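Gunwood Hedge Birds: a data card and a bit of a hello

Welcome, and thank you for finding your way over! Gunwood is a small collection of garden bird notes from Fetdale, written down by neighbors over morning coffee and typed up by me, Perihan Ersoy, usually on a Sunday. The current release is from Sun 11 February and holds 370 notes from 26 gardens and balconies.

What's in it

One plain text file, one note per line. Each line gives the garden code, the date, the start time, the bird's name as the neighbor wrote it, and whatever else they cared to add (some of them add a lot, and I have left every word in).

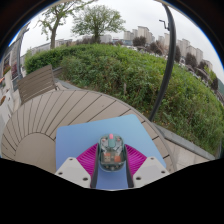
A watch lasts 15 minutes. Please don't stretch it when something good turns up at the end, tempting as it is. Put the late bird in the comments, where it will be read and enjoyed all the same.

Names and spellings

I kept local names, so the same sparrow may show up under two or three of them. The file called names.txt matches them up as well as I could manage.
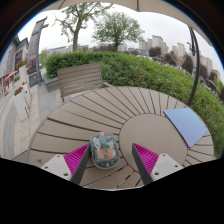 Trịnh wrote in to ask whether a bird that is only heard should count, and would like to see those notes kept in a column of their own. They do count, and the column is coming in September, once I've gone back through the older lines.

Known problems

Garden 2 stopped for most of the winter. The Estton side of town is thin, and rainy mornings are thinner still. 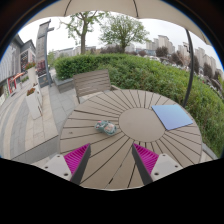 Could the start times be in the 24-hour style next time? I keep mixing up my sevens when I sort the file.

Yes, gladly, and I'll fix the old ones too. Use the notes however you like, and please mention Gunwood when you do.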